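Search the help pages Go

Ticket: mounted prints bowing on foam board
Status: closed by poster
Opened by: Pascual Valdebenito
Product: Pitine mounting adhesive, Skimetti white foam board

Hello, me again (I'm the one who had the blocked nozzle in June). Different problem this time and I'm going to keep everything in this one ticket so it's all together, sorry in advance for the length.

I'm getting the panels ready for the Fleturham local history show. Old street photographs mostly, plus a couple of big maps, printed on matt paper and stuck down on white foam board so they can hang from clips. I've done this every year for ages and never had any bother. This year every single panel has curled up at the ends. They look lovely when they go under the weights at night, and by breakfast they've turned into a very shallow banana with the picture on the inside of the curve. The small ones are bad and the maps are dreadful!

What I was using: Pitine spray on the back of the print, smooth it down from the middle with a soft cloth, then a sheet of clean paper on top and a pile of encyclopaedias. Same as always. The only things I'd changed were the board (I used to buy a different make and the shop had stopped doing it, so now it's Skimetti) and the printer's, who have moved to a heavier paper. Oh, and I'm doing it in the back bedroom now instead of the garage.

First try

I blamed the glue. I'd read on your pages that too much of it soaks the print and the paper shrinks as it dries, so I did one with a really mean coat, just a mist. It curled exactly the same, and one corner lifted as well, which it never did before. So no, and now I had a lifted corner to fix.

Second try

More weight. I borrowed a slab of worktop from next door and left a panel under it for 2 days. Came out flat as you like. I was so pleased I left it on the bed and went to the shops, and when I got back it had gone again. I did say a word.

Third try

Bent it back the other way by hand, gently, over the edge of the table. Please don't do this. There's a crease right across the High Street now and I've had to order another print.

Fourth try

I wondered if the board itself was the trouble, so I took a bare sheet out of the pack with nothing stuck to it at all and laid it out to see what it did by itself.

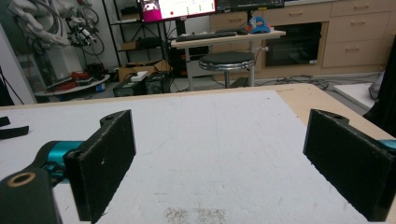
Hortensia Pereyra replied that the bare sheet was a good thing to check but she would be surprised if it was the culprit, and that she'd put money on the room. She wanted to know whether there was a radiator near where the panels were drying, and whether the prints had gone straight from the tube to the board. Paper that has been kept somewhere damp swells a bit, she wrote, and if you stick it down like that and it dries out in a warm room it pulls the board round with it, because the other side has nothing pulling back. She also asked what I was putting on the back. Nothing, was what I was putting on the back.

Well, I went a bit quiet after reading that. The radiator is under the window and the bed is right next to it, and the prints live in their tubes in the garage. I do remember my framing teacher going on about backing sheets years ago, but the old board never needed one so I'd let it slide.

I left the bare sheet out overnight anyway and it stayed perfectly flat, so I take back what I said to the shop about Skimetti.

Fifth try, backing sheet only

Same warm room, same print straight from its tube, but I stuck a plain sheet of the same heavy paper on the back as well, and I did it straight after the front while everything was still tacky. Much better! There was still a slight lift at the top when I laid it on the kitchen counter, you could get a coin under it but not a pencil. If I'd been in a rush I'd have hung that one.

Sixth try, everything at once

Prints out of their tubes and laid flat in the back bedroom for a full day before I touched them, radiator off, door shut, cat out. Backing sheet cut a bit oversize. Spray on the board this time as well as on the paper, left to go tacky for 10 minutes, smoothed down, turned over, backing on, trimmed with my old Zinchenko knife once it had set. Then under the slab overnight.

Flat. Flat the next day too, and it's been leaning in the hall by the front door all week with people coming and going and it hasn't budged.

One thing I did get wrong, so you don't. The grain of the backing sheet wants to run the same way as the grain of the print. On one of the maps I turned the backing round to save paper and it went into a funny twist, one corner up and the opposite one up too. Hortensia says you can find the grain by bending the sheet loosely each way and seeing which gives more easily, and that worked for me on the heavy paper, though I couldn't tell any difference on the thin stuff.

She also said to stop putting the encyclopaedias straight on, as the gaps between them can leave a mark — I had been wondering where that faint line came from on the brewery photograph. The slab doesn't do it.

As for the panels that had already curled, I've rescued most of them by adding a backing sheet afterwards. I damped the backing very slightly with a plant mister before gluing, let it rest, then stuck it on and put the lot under the slab. It's a bit of a gamble and I'd practise on one you don't care about. The creased one went in the bin.

Still to sort out: whether the clips will grip now the panels are thicker. They're the cheap sort and they were tight before. I'll try them at the hall when I've got the keys, and if it's a disaster I'll open a new ticket. You can close this one. Thanks ever so much, Hortensia, I owe you a cake.

Recent tickets
Spray nozzle blocked after storage
Bubbles under glossy prints
Lifting a print that has gone down crooked
Ragged edges when cutting foam board
Can I mount onto painted board?

Contact us | Copyright Pitine help pages | Back to top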